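Holzsessel Bestau mit Armlehnen

Im Prospekt von Plitmont heißt der Bestau ein »Sessel fürs Leben«. Wir verkaufen ihn seit Mai und sind da vorsichtiger. Fünf Jahre Garantie gibt der Hersteller auf das Gestell, auf die Oberfläche gar keine, und das sollte man vor der Bestellung gelesen haben.

Die Armlehnen sind gut. Ob man ohne Kissen einen ganzen Abend darin sitzen mag, bezweifle ich. Das passende Kissen von Amrani kostet 59 Euro extra und ist für meinen Geschmack zu dünn.

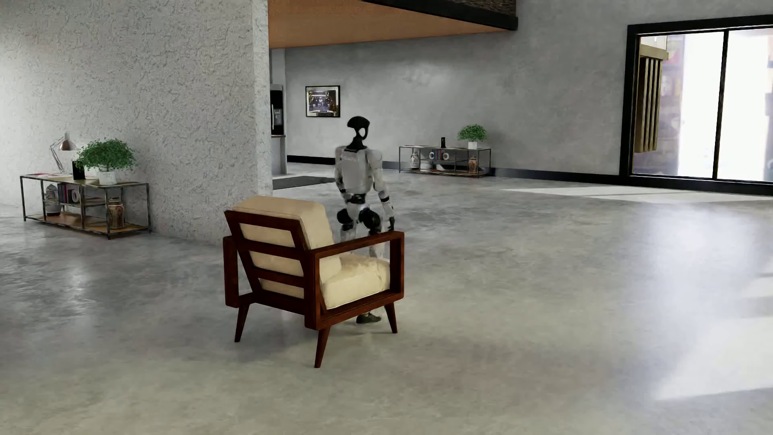 Maße und Lieferung

Sitztiefe 59 cm, Gewicht 22 kg
Belastbar bis 200 kg (Herstellerangabe, von uns nicht geprüft)
Lieferung frei Bordsteinkante, Montage nicht enthalten

Pflege

Laut Anleitung reicht ein feuchtes Tuch. Rotweinflecken sollen sich damit »mühelos« entfernen lassen. Das glaube ich erst, wenn ich es sehe. Untersetzer kosten wenig.

Rückgabe innerhalb der gesetzlichen Frist, bitte im Originalkarton.

Text: Gwilym Nicholas
Stand: 30. November 2020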